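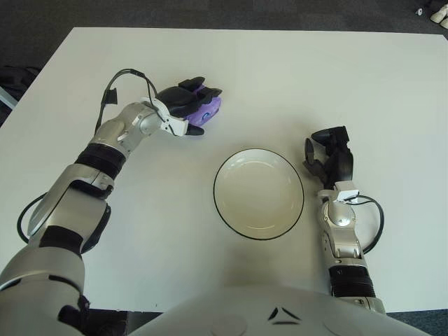
## Tuvomik 700 folding work table

The Tuvomik 700 is a rectangular table for packing rooms, classrooms and light bench work. It is made by Rernwood and sold as a single piece with legs attached. The top is white on all models.

### Dimensions and load

- Width: 187 cm
- Depth: 700 mm
- Top thickness: 30 mm
- Rated load, evenly spread: 187 kg
- Leg frames: 2, steel, powder coated

The rated load applies with both leg frames locked. Point loads near a corner should be kept well under it — the corners extend past the frames.
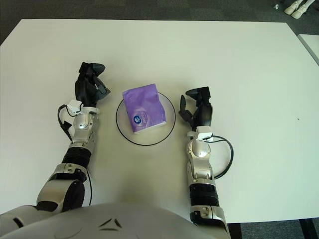
*Photo: Anayeli Tovar*

### Surface care

Wipe with a damp cloth and mild soap. Do not use scouring pads or acetone. Ink marks come off with rubbing alcohol if treated the same day. The top is not rated for hot cookware or soldering without a mat.

### Floor contact

Standard feet are flat rubber caps for hard floors and low-pile carpet. Leveling feet (Grernholm pattern) are sold separately and add some 30 mm to the height. They thread into the same inserts as the caps.
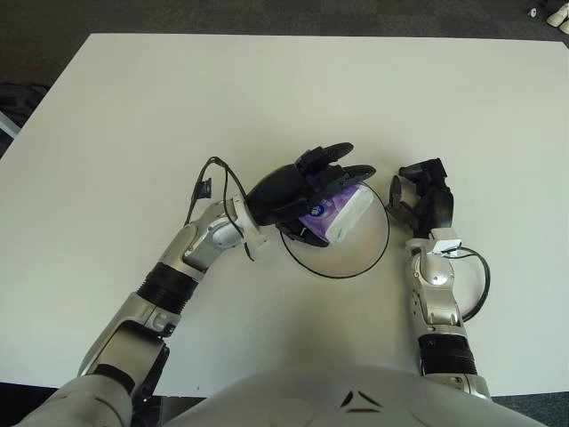 White top, carpeted floor.

### Ordering

Tables ship flat, one per carton. Replacement caps and lock springs are stocked by Milošević. Quote the number on the label under the top when ordering parts. Tables made before December 2017 use the older spring — the two types do not interchange.

Page revised 24 January 2018.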